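Speaker notes: The play kitchen and what we claim for it
2020-08-14
By Natanael Brito

Start without the title slide. Ask for hands: who has a play kitchen in their room? Keep your hand up if you bought anything for it in the past year. Keep it up if you can say what the children did with that thing last week. Wait. Let them look at each other.

I'm not here to tell you to get rid of it. I've set up a lot of play kitchens and I like them. What I want to argue with is the set of claims that come in the box with them, and that we then repeat to parents at the door. Pretend cooking teaches healthy eating. Pretend cooking teaches sorting. Pretend cooking teaches sharing. Maybe. I would like to see someone show me.

(Slow down here. I rushed this part in January and lost the back rows.)

Start with the healthy eating claim. The Pendum catalog page says a child who handles toy vegetables will be more willing to eat real ones. I wrote and asked where that came from. They sent me the catalog page again. At Voswood we had a basket with 81 pieces of toy food in it, most of it fruit and vegetables, and I can report that the children who loved the toy peas would not touch a pea at lunch. That's one room and I wouldn't hang much on it. But it is one room more than I got from Pendum.

Pause for the laugh if there is one. Go on if there isn't.

Second claim, sorting. Here I'm a bit softer. Children do sort in a play kitchen. They put round things in round things. They put all the red ones together, then they don't. The trouble is that we tend to see the sorting we set up, and miss the kind they bring with them. A girl in my old group had a pile by the wall that I took for a mess. I asked her what it was and she said it was "for Saturday." She had a rule. I had tidied it away for most of a month.

So when the training says to put picture labels on every shelf so the cup goes back on the cup and the plate on the plate, ask who the labels are for. They make cleanup quicker. Fine, say so. Quicker cleanup is a good reason and doesn't need dressing up as early math.

Now the part about how much stuff to put out. This is the bit people write to me about afterward, so take the time.

The Msimang starter set lists 265 pieces. I've unpacked it. A good share of it is cutlery. I don't know any adult who could find a thing in there, and we put it in front of three-year-olds and then say they have short attention spans. My own practice, and I call it a practice because I can't prove it, is to put out a small mixed group on a plain surface. Something to strain with, something to eat off, something to drink from, a bowl, and a few foods. An appliance if you have one.
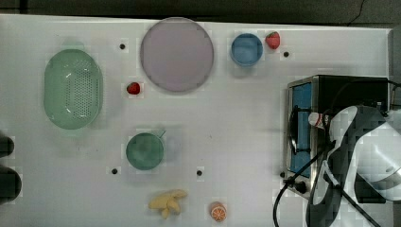

Mix the sizes. Two strawberries that don't match are worth more to me than a bag of identical ones, as a child will pick one up and then want to talk about the other. The big one is the mother, or the big one is mine, or the small one is not ready. You can't get that talk out of twelve of the same berry. I have tried, with a full bag from Astard, and they got poured from one place to another until someone sat on them.

Leave something cut. Half an orange with the inside showing raises the matter of the other half. Who had it? Where did it go? I'd rather have that than the kind that joins up with hook and loop and comes with its own blunt knife. Those get cut, stuck back, cut, stuck back, and it keeps a child busy, which we then write down as "engaged." I've written it down myself. I'm not sure what I meant by it.

Have one thing that's hard to name. A yellow lumpy toy that might be bananas and might be ginger will get you further than a perfect banana. Resist telling them. Adults are terrible at this. We hold it up and say "What's this?" when we already have the answer ready, and children hear that right away.

Colanders. I have a soft spot for them, so be warned that I'm not neutral. A colander is a hat, a boat, a bed for a bear, and now and then a colander. But I have also read a training handout that said the holes "develop early engineering thinking." They are holes. Children look through them and poke things into them. If you want to write that up as engineering, I can't stop you.

(If anyone asks about real versus toy dishes: I use real ones where I can. A real mug has some weight and children carry it differently. The cost is chips and breakage, and you need a surface you don't mind. I don't buy the line that it "teaches respect for objects." Some children drop mugs.)

The oven question. People ask if they need one. The wooden ones run to 200 dollars and up, and most of that is paint and a knob. What children want out of an oven, as far as I can tell, is a door, somewhere to wait in front of, and a dial to turn too far. A cardboard box gives you the first two. If you do use an old real toaster oven as a prop, cut off the cord, take out the wire racks, check the glass, and have someone who knows about these things look it over before it goes near a child. I'm serious about this one. I have walked into rooms where the plug was still on.

Third claim, sharing. I'll be short because I get cross. Putting one mug out and four children in front of it doesn't teach sharing. It teaches them who is fastest. There's a notion going around that we should hold things back on purpose so they learn to negotiate. Try that in the staff room with the coffee cups and tell me how the negotiating went.

What would change my mind? I get asked and it's fair. For the eating claim, someone would have to follow the same children from the play corner to the lunch table and write down what they ate, for longer than a week. For sorting, I'd want notes taken by a person who didn't lay the things out. I tried a small version of this with 17 children and two notebooks, and the notebooks didn't agree with each other. Mine was much more flattering. I had set the table.

That was useful to me, and it's the one thing I'd like people to take back and try. Swap rooms with a colleague. Have them lay out the kitchen things, and you sit and write. Don't write "engaged" and don't write "exploring." Write what the hands did. She put the berry in the mug. He turned the plate over. She took the berry out. Do that for ten minutes and read it back before you say what it shows.

Leave room for questions here. If the fellow who sells labels is in the room again, be polite.

Last bit if there's time: read out the "for Saturday" page from the old notebook, only the first half. Hand round the sign-up sheet for the room swap. Remind them the coffee is down the hall and the doors lock at noon.

Related notes
Against the laminated schedule
What the sand table is for, and what it isn't
Loose parts: a grumble
Notes on lunch, second version

Contact Natanael Brito | © Natanael Brito, all rights reserved | Back to top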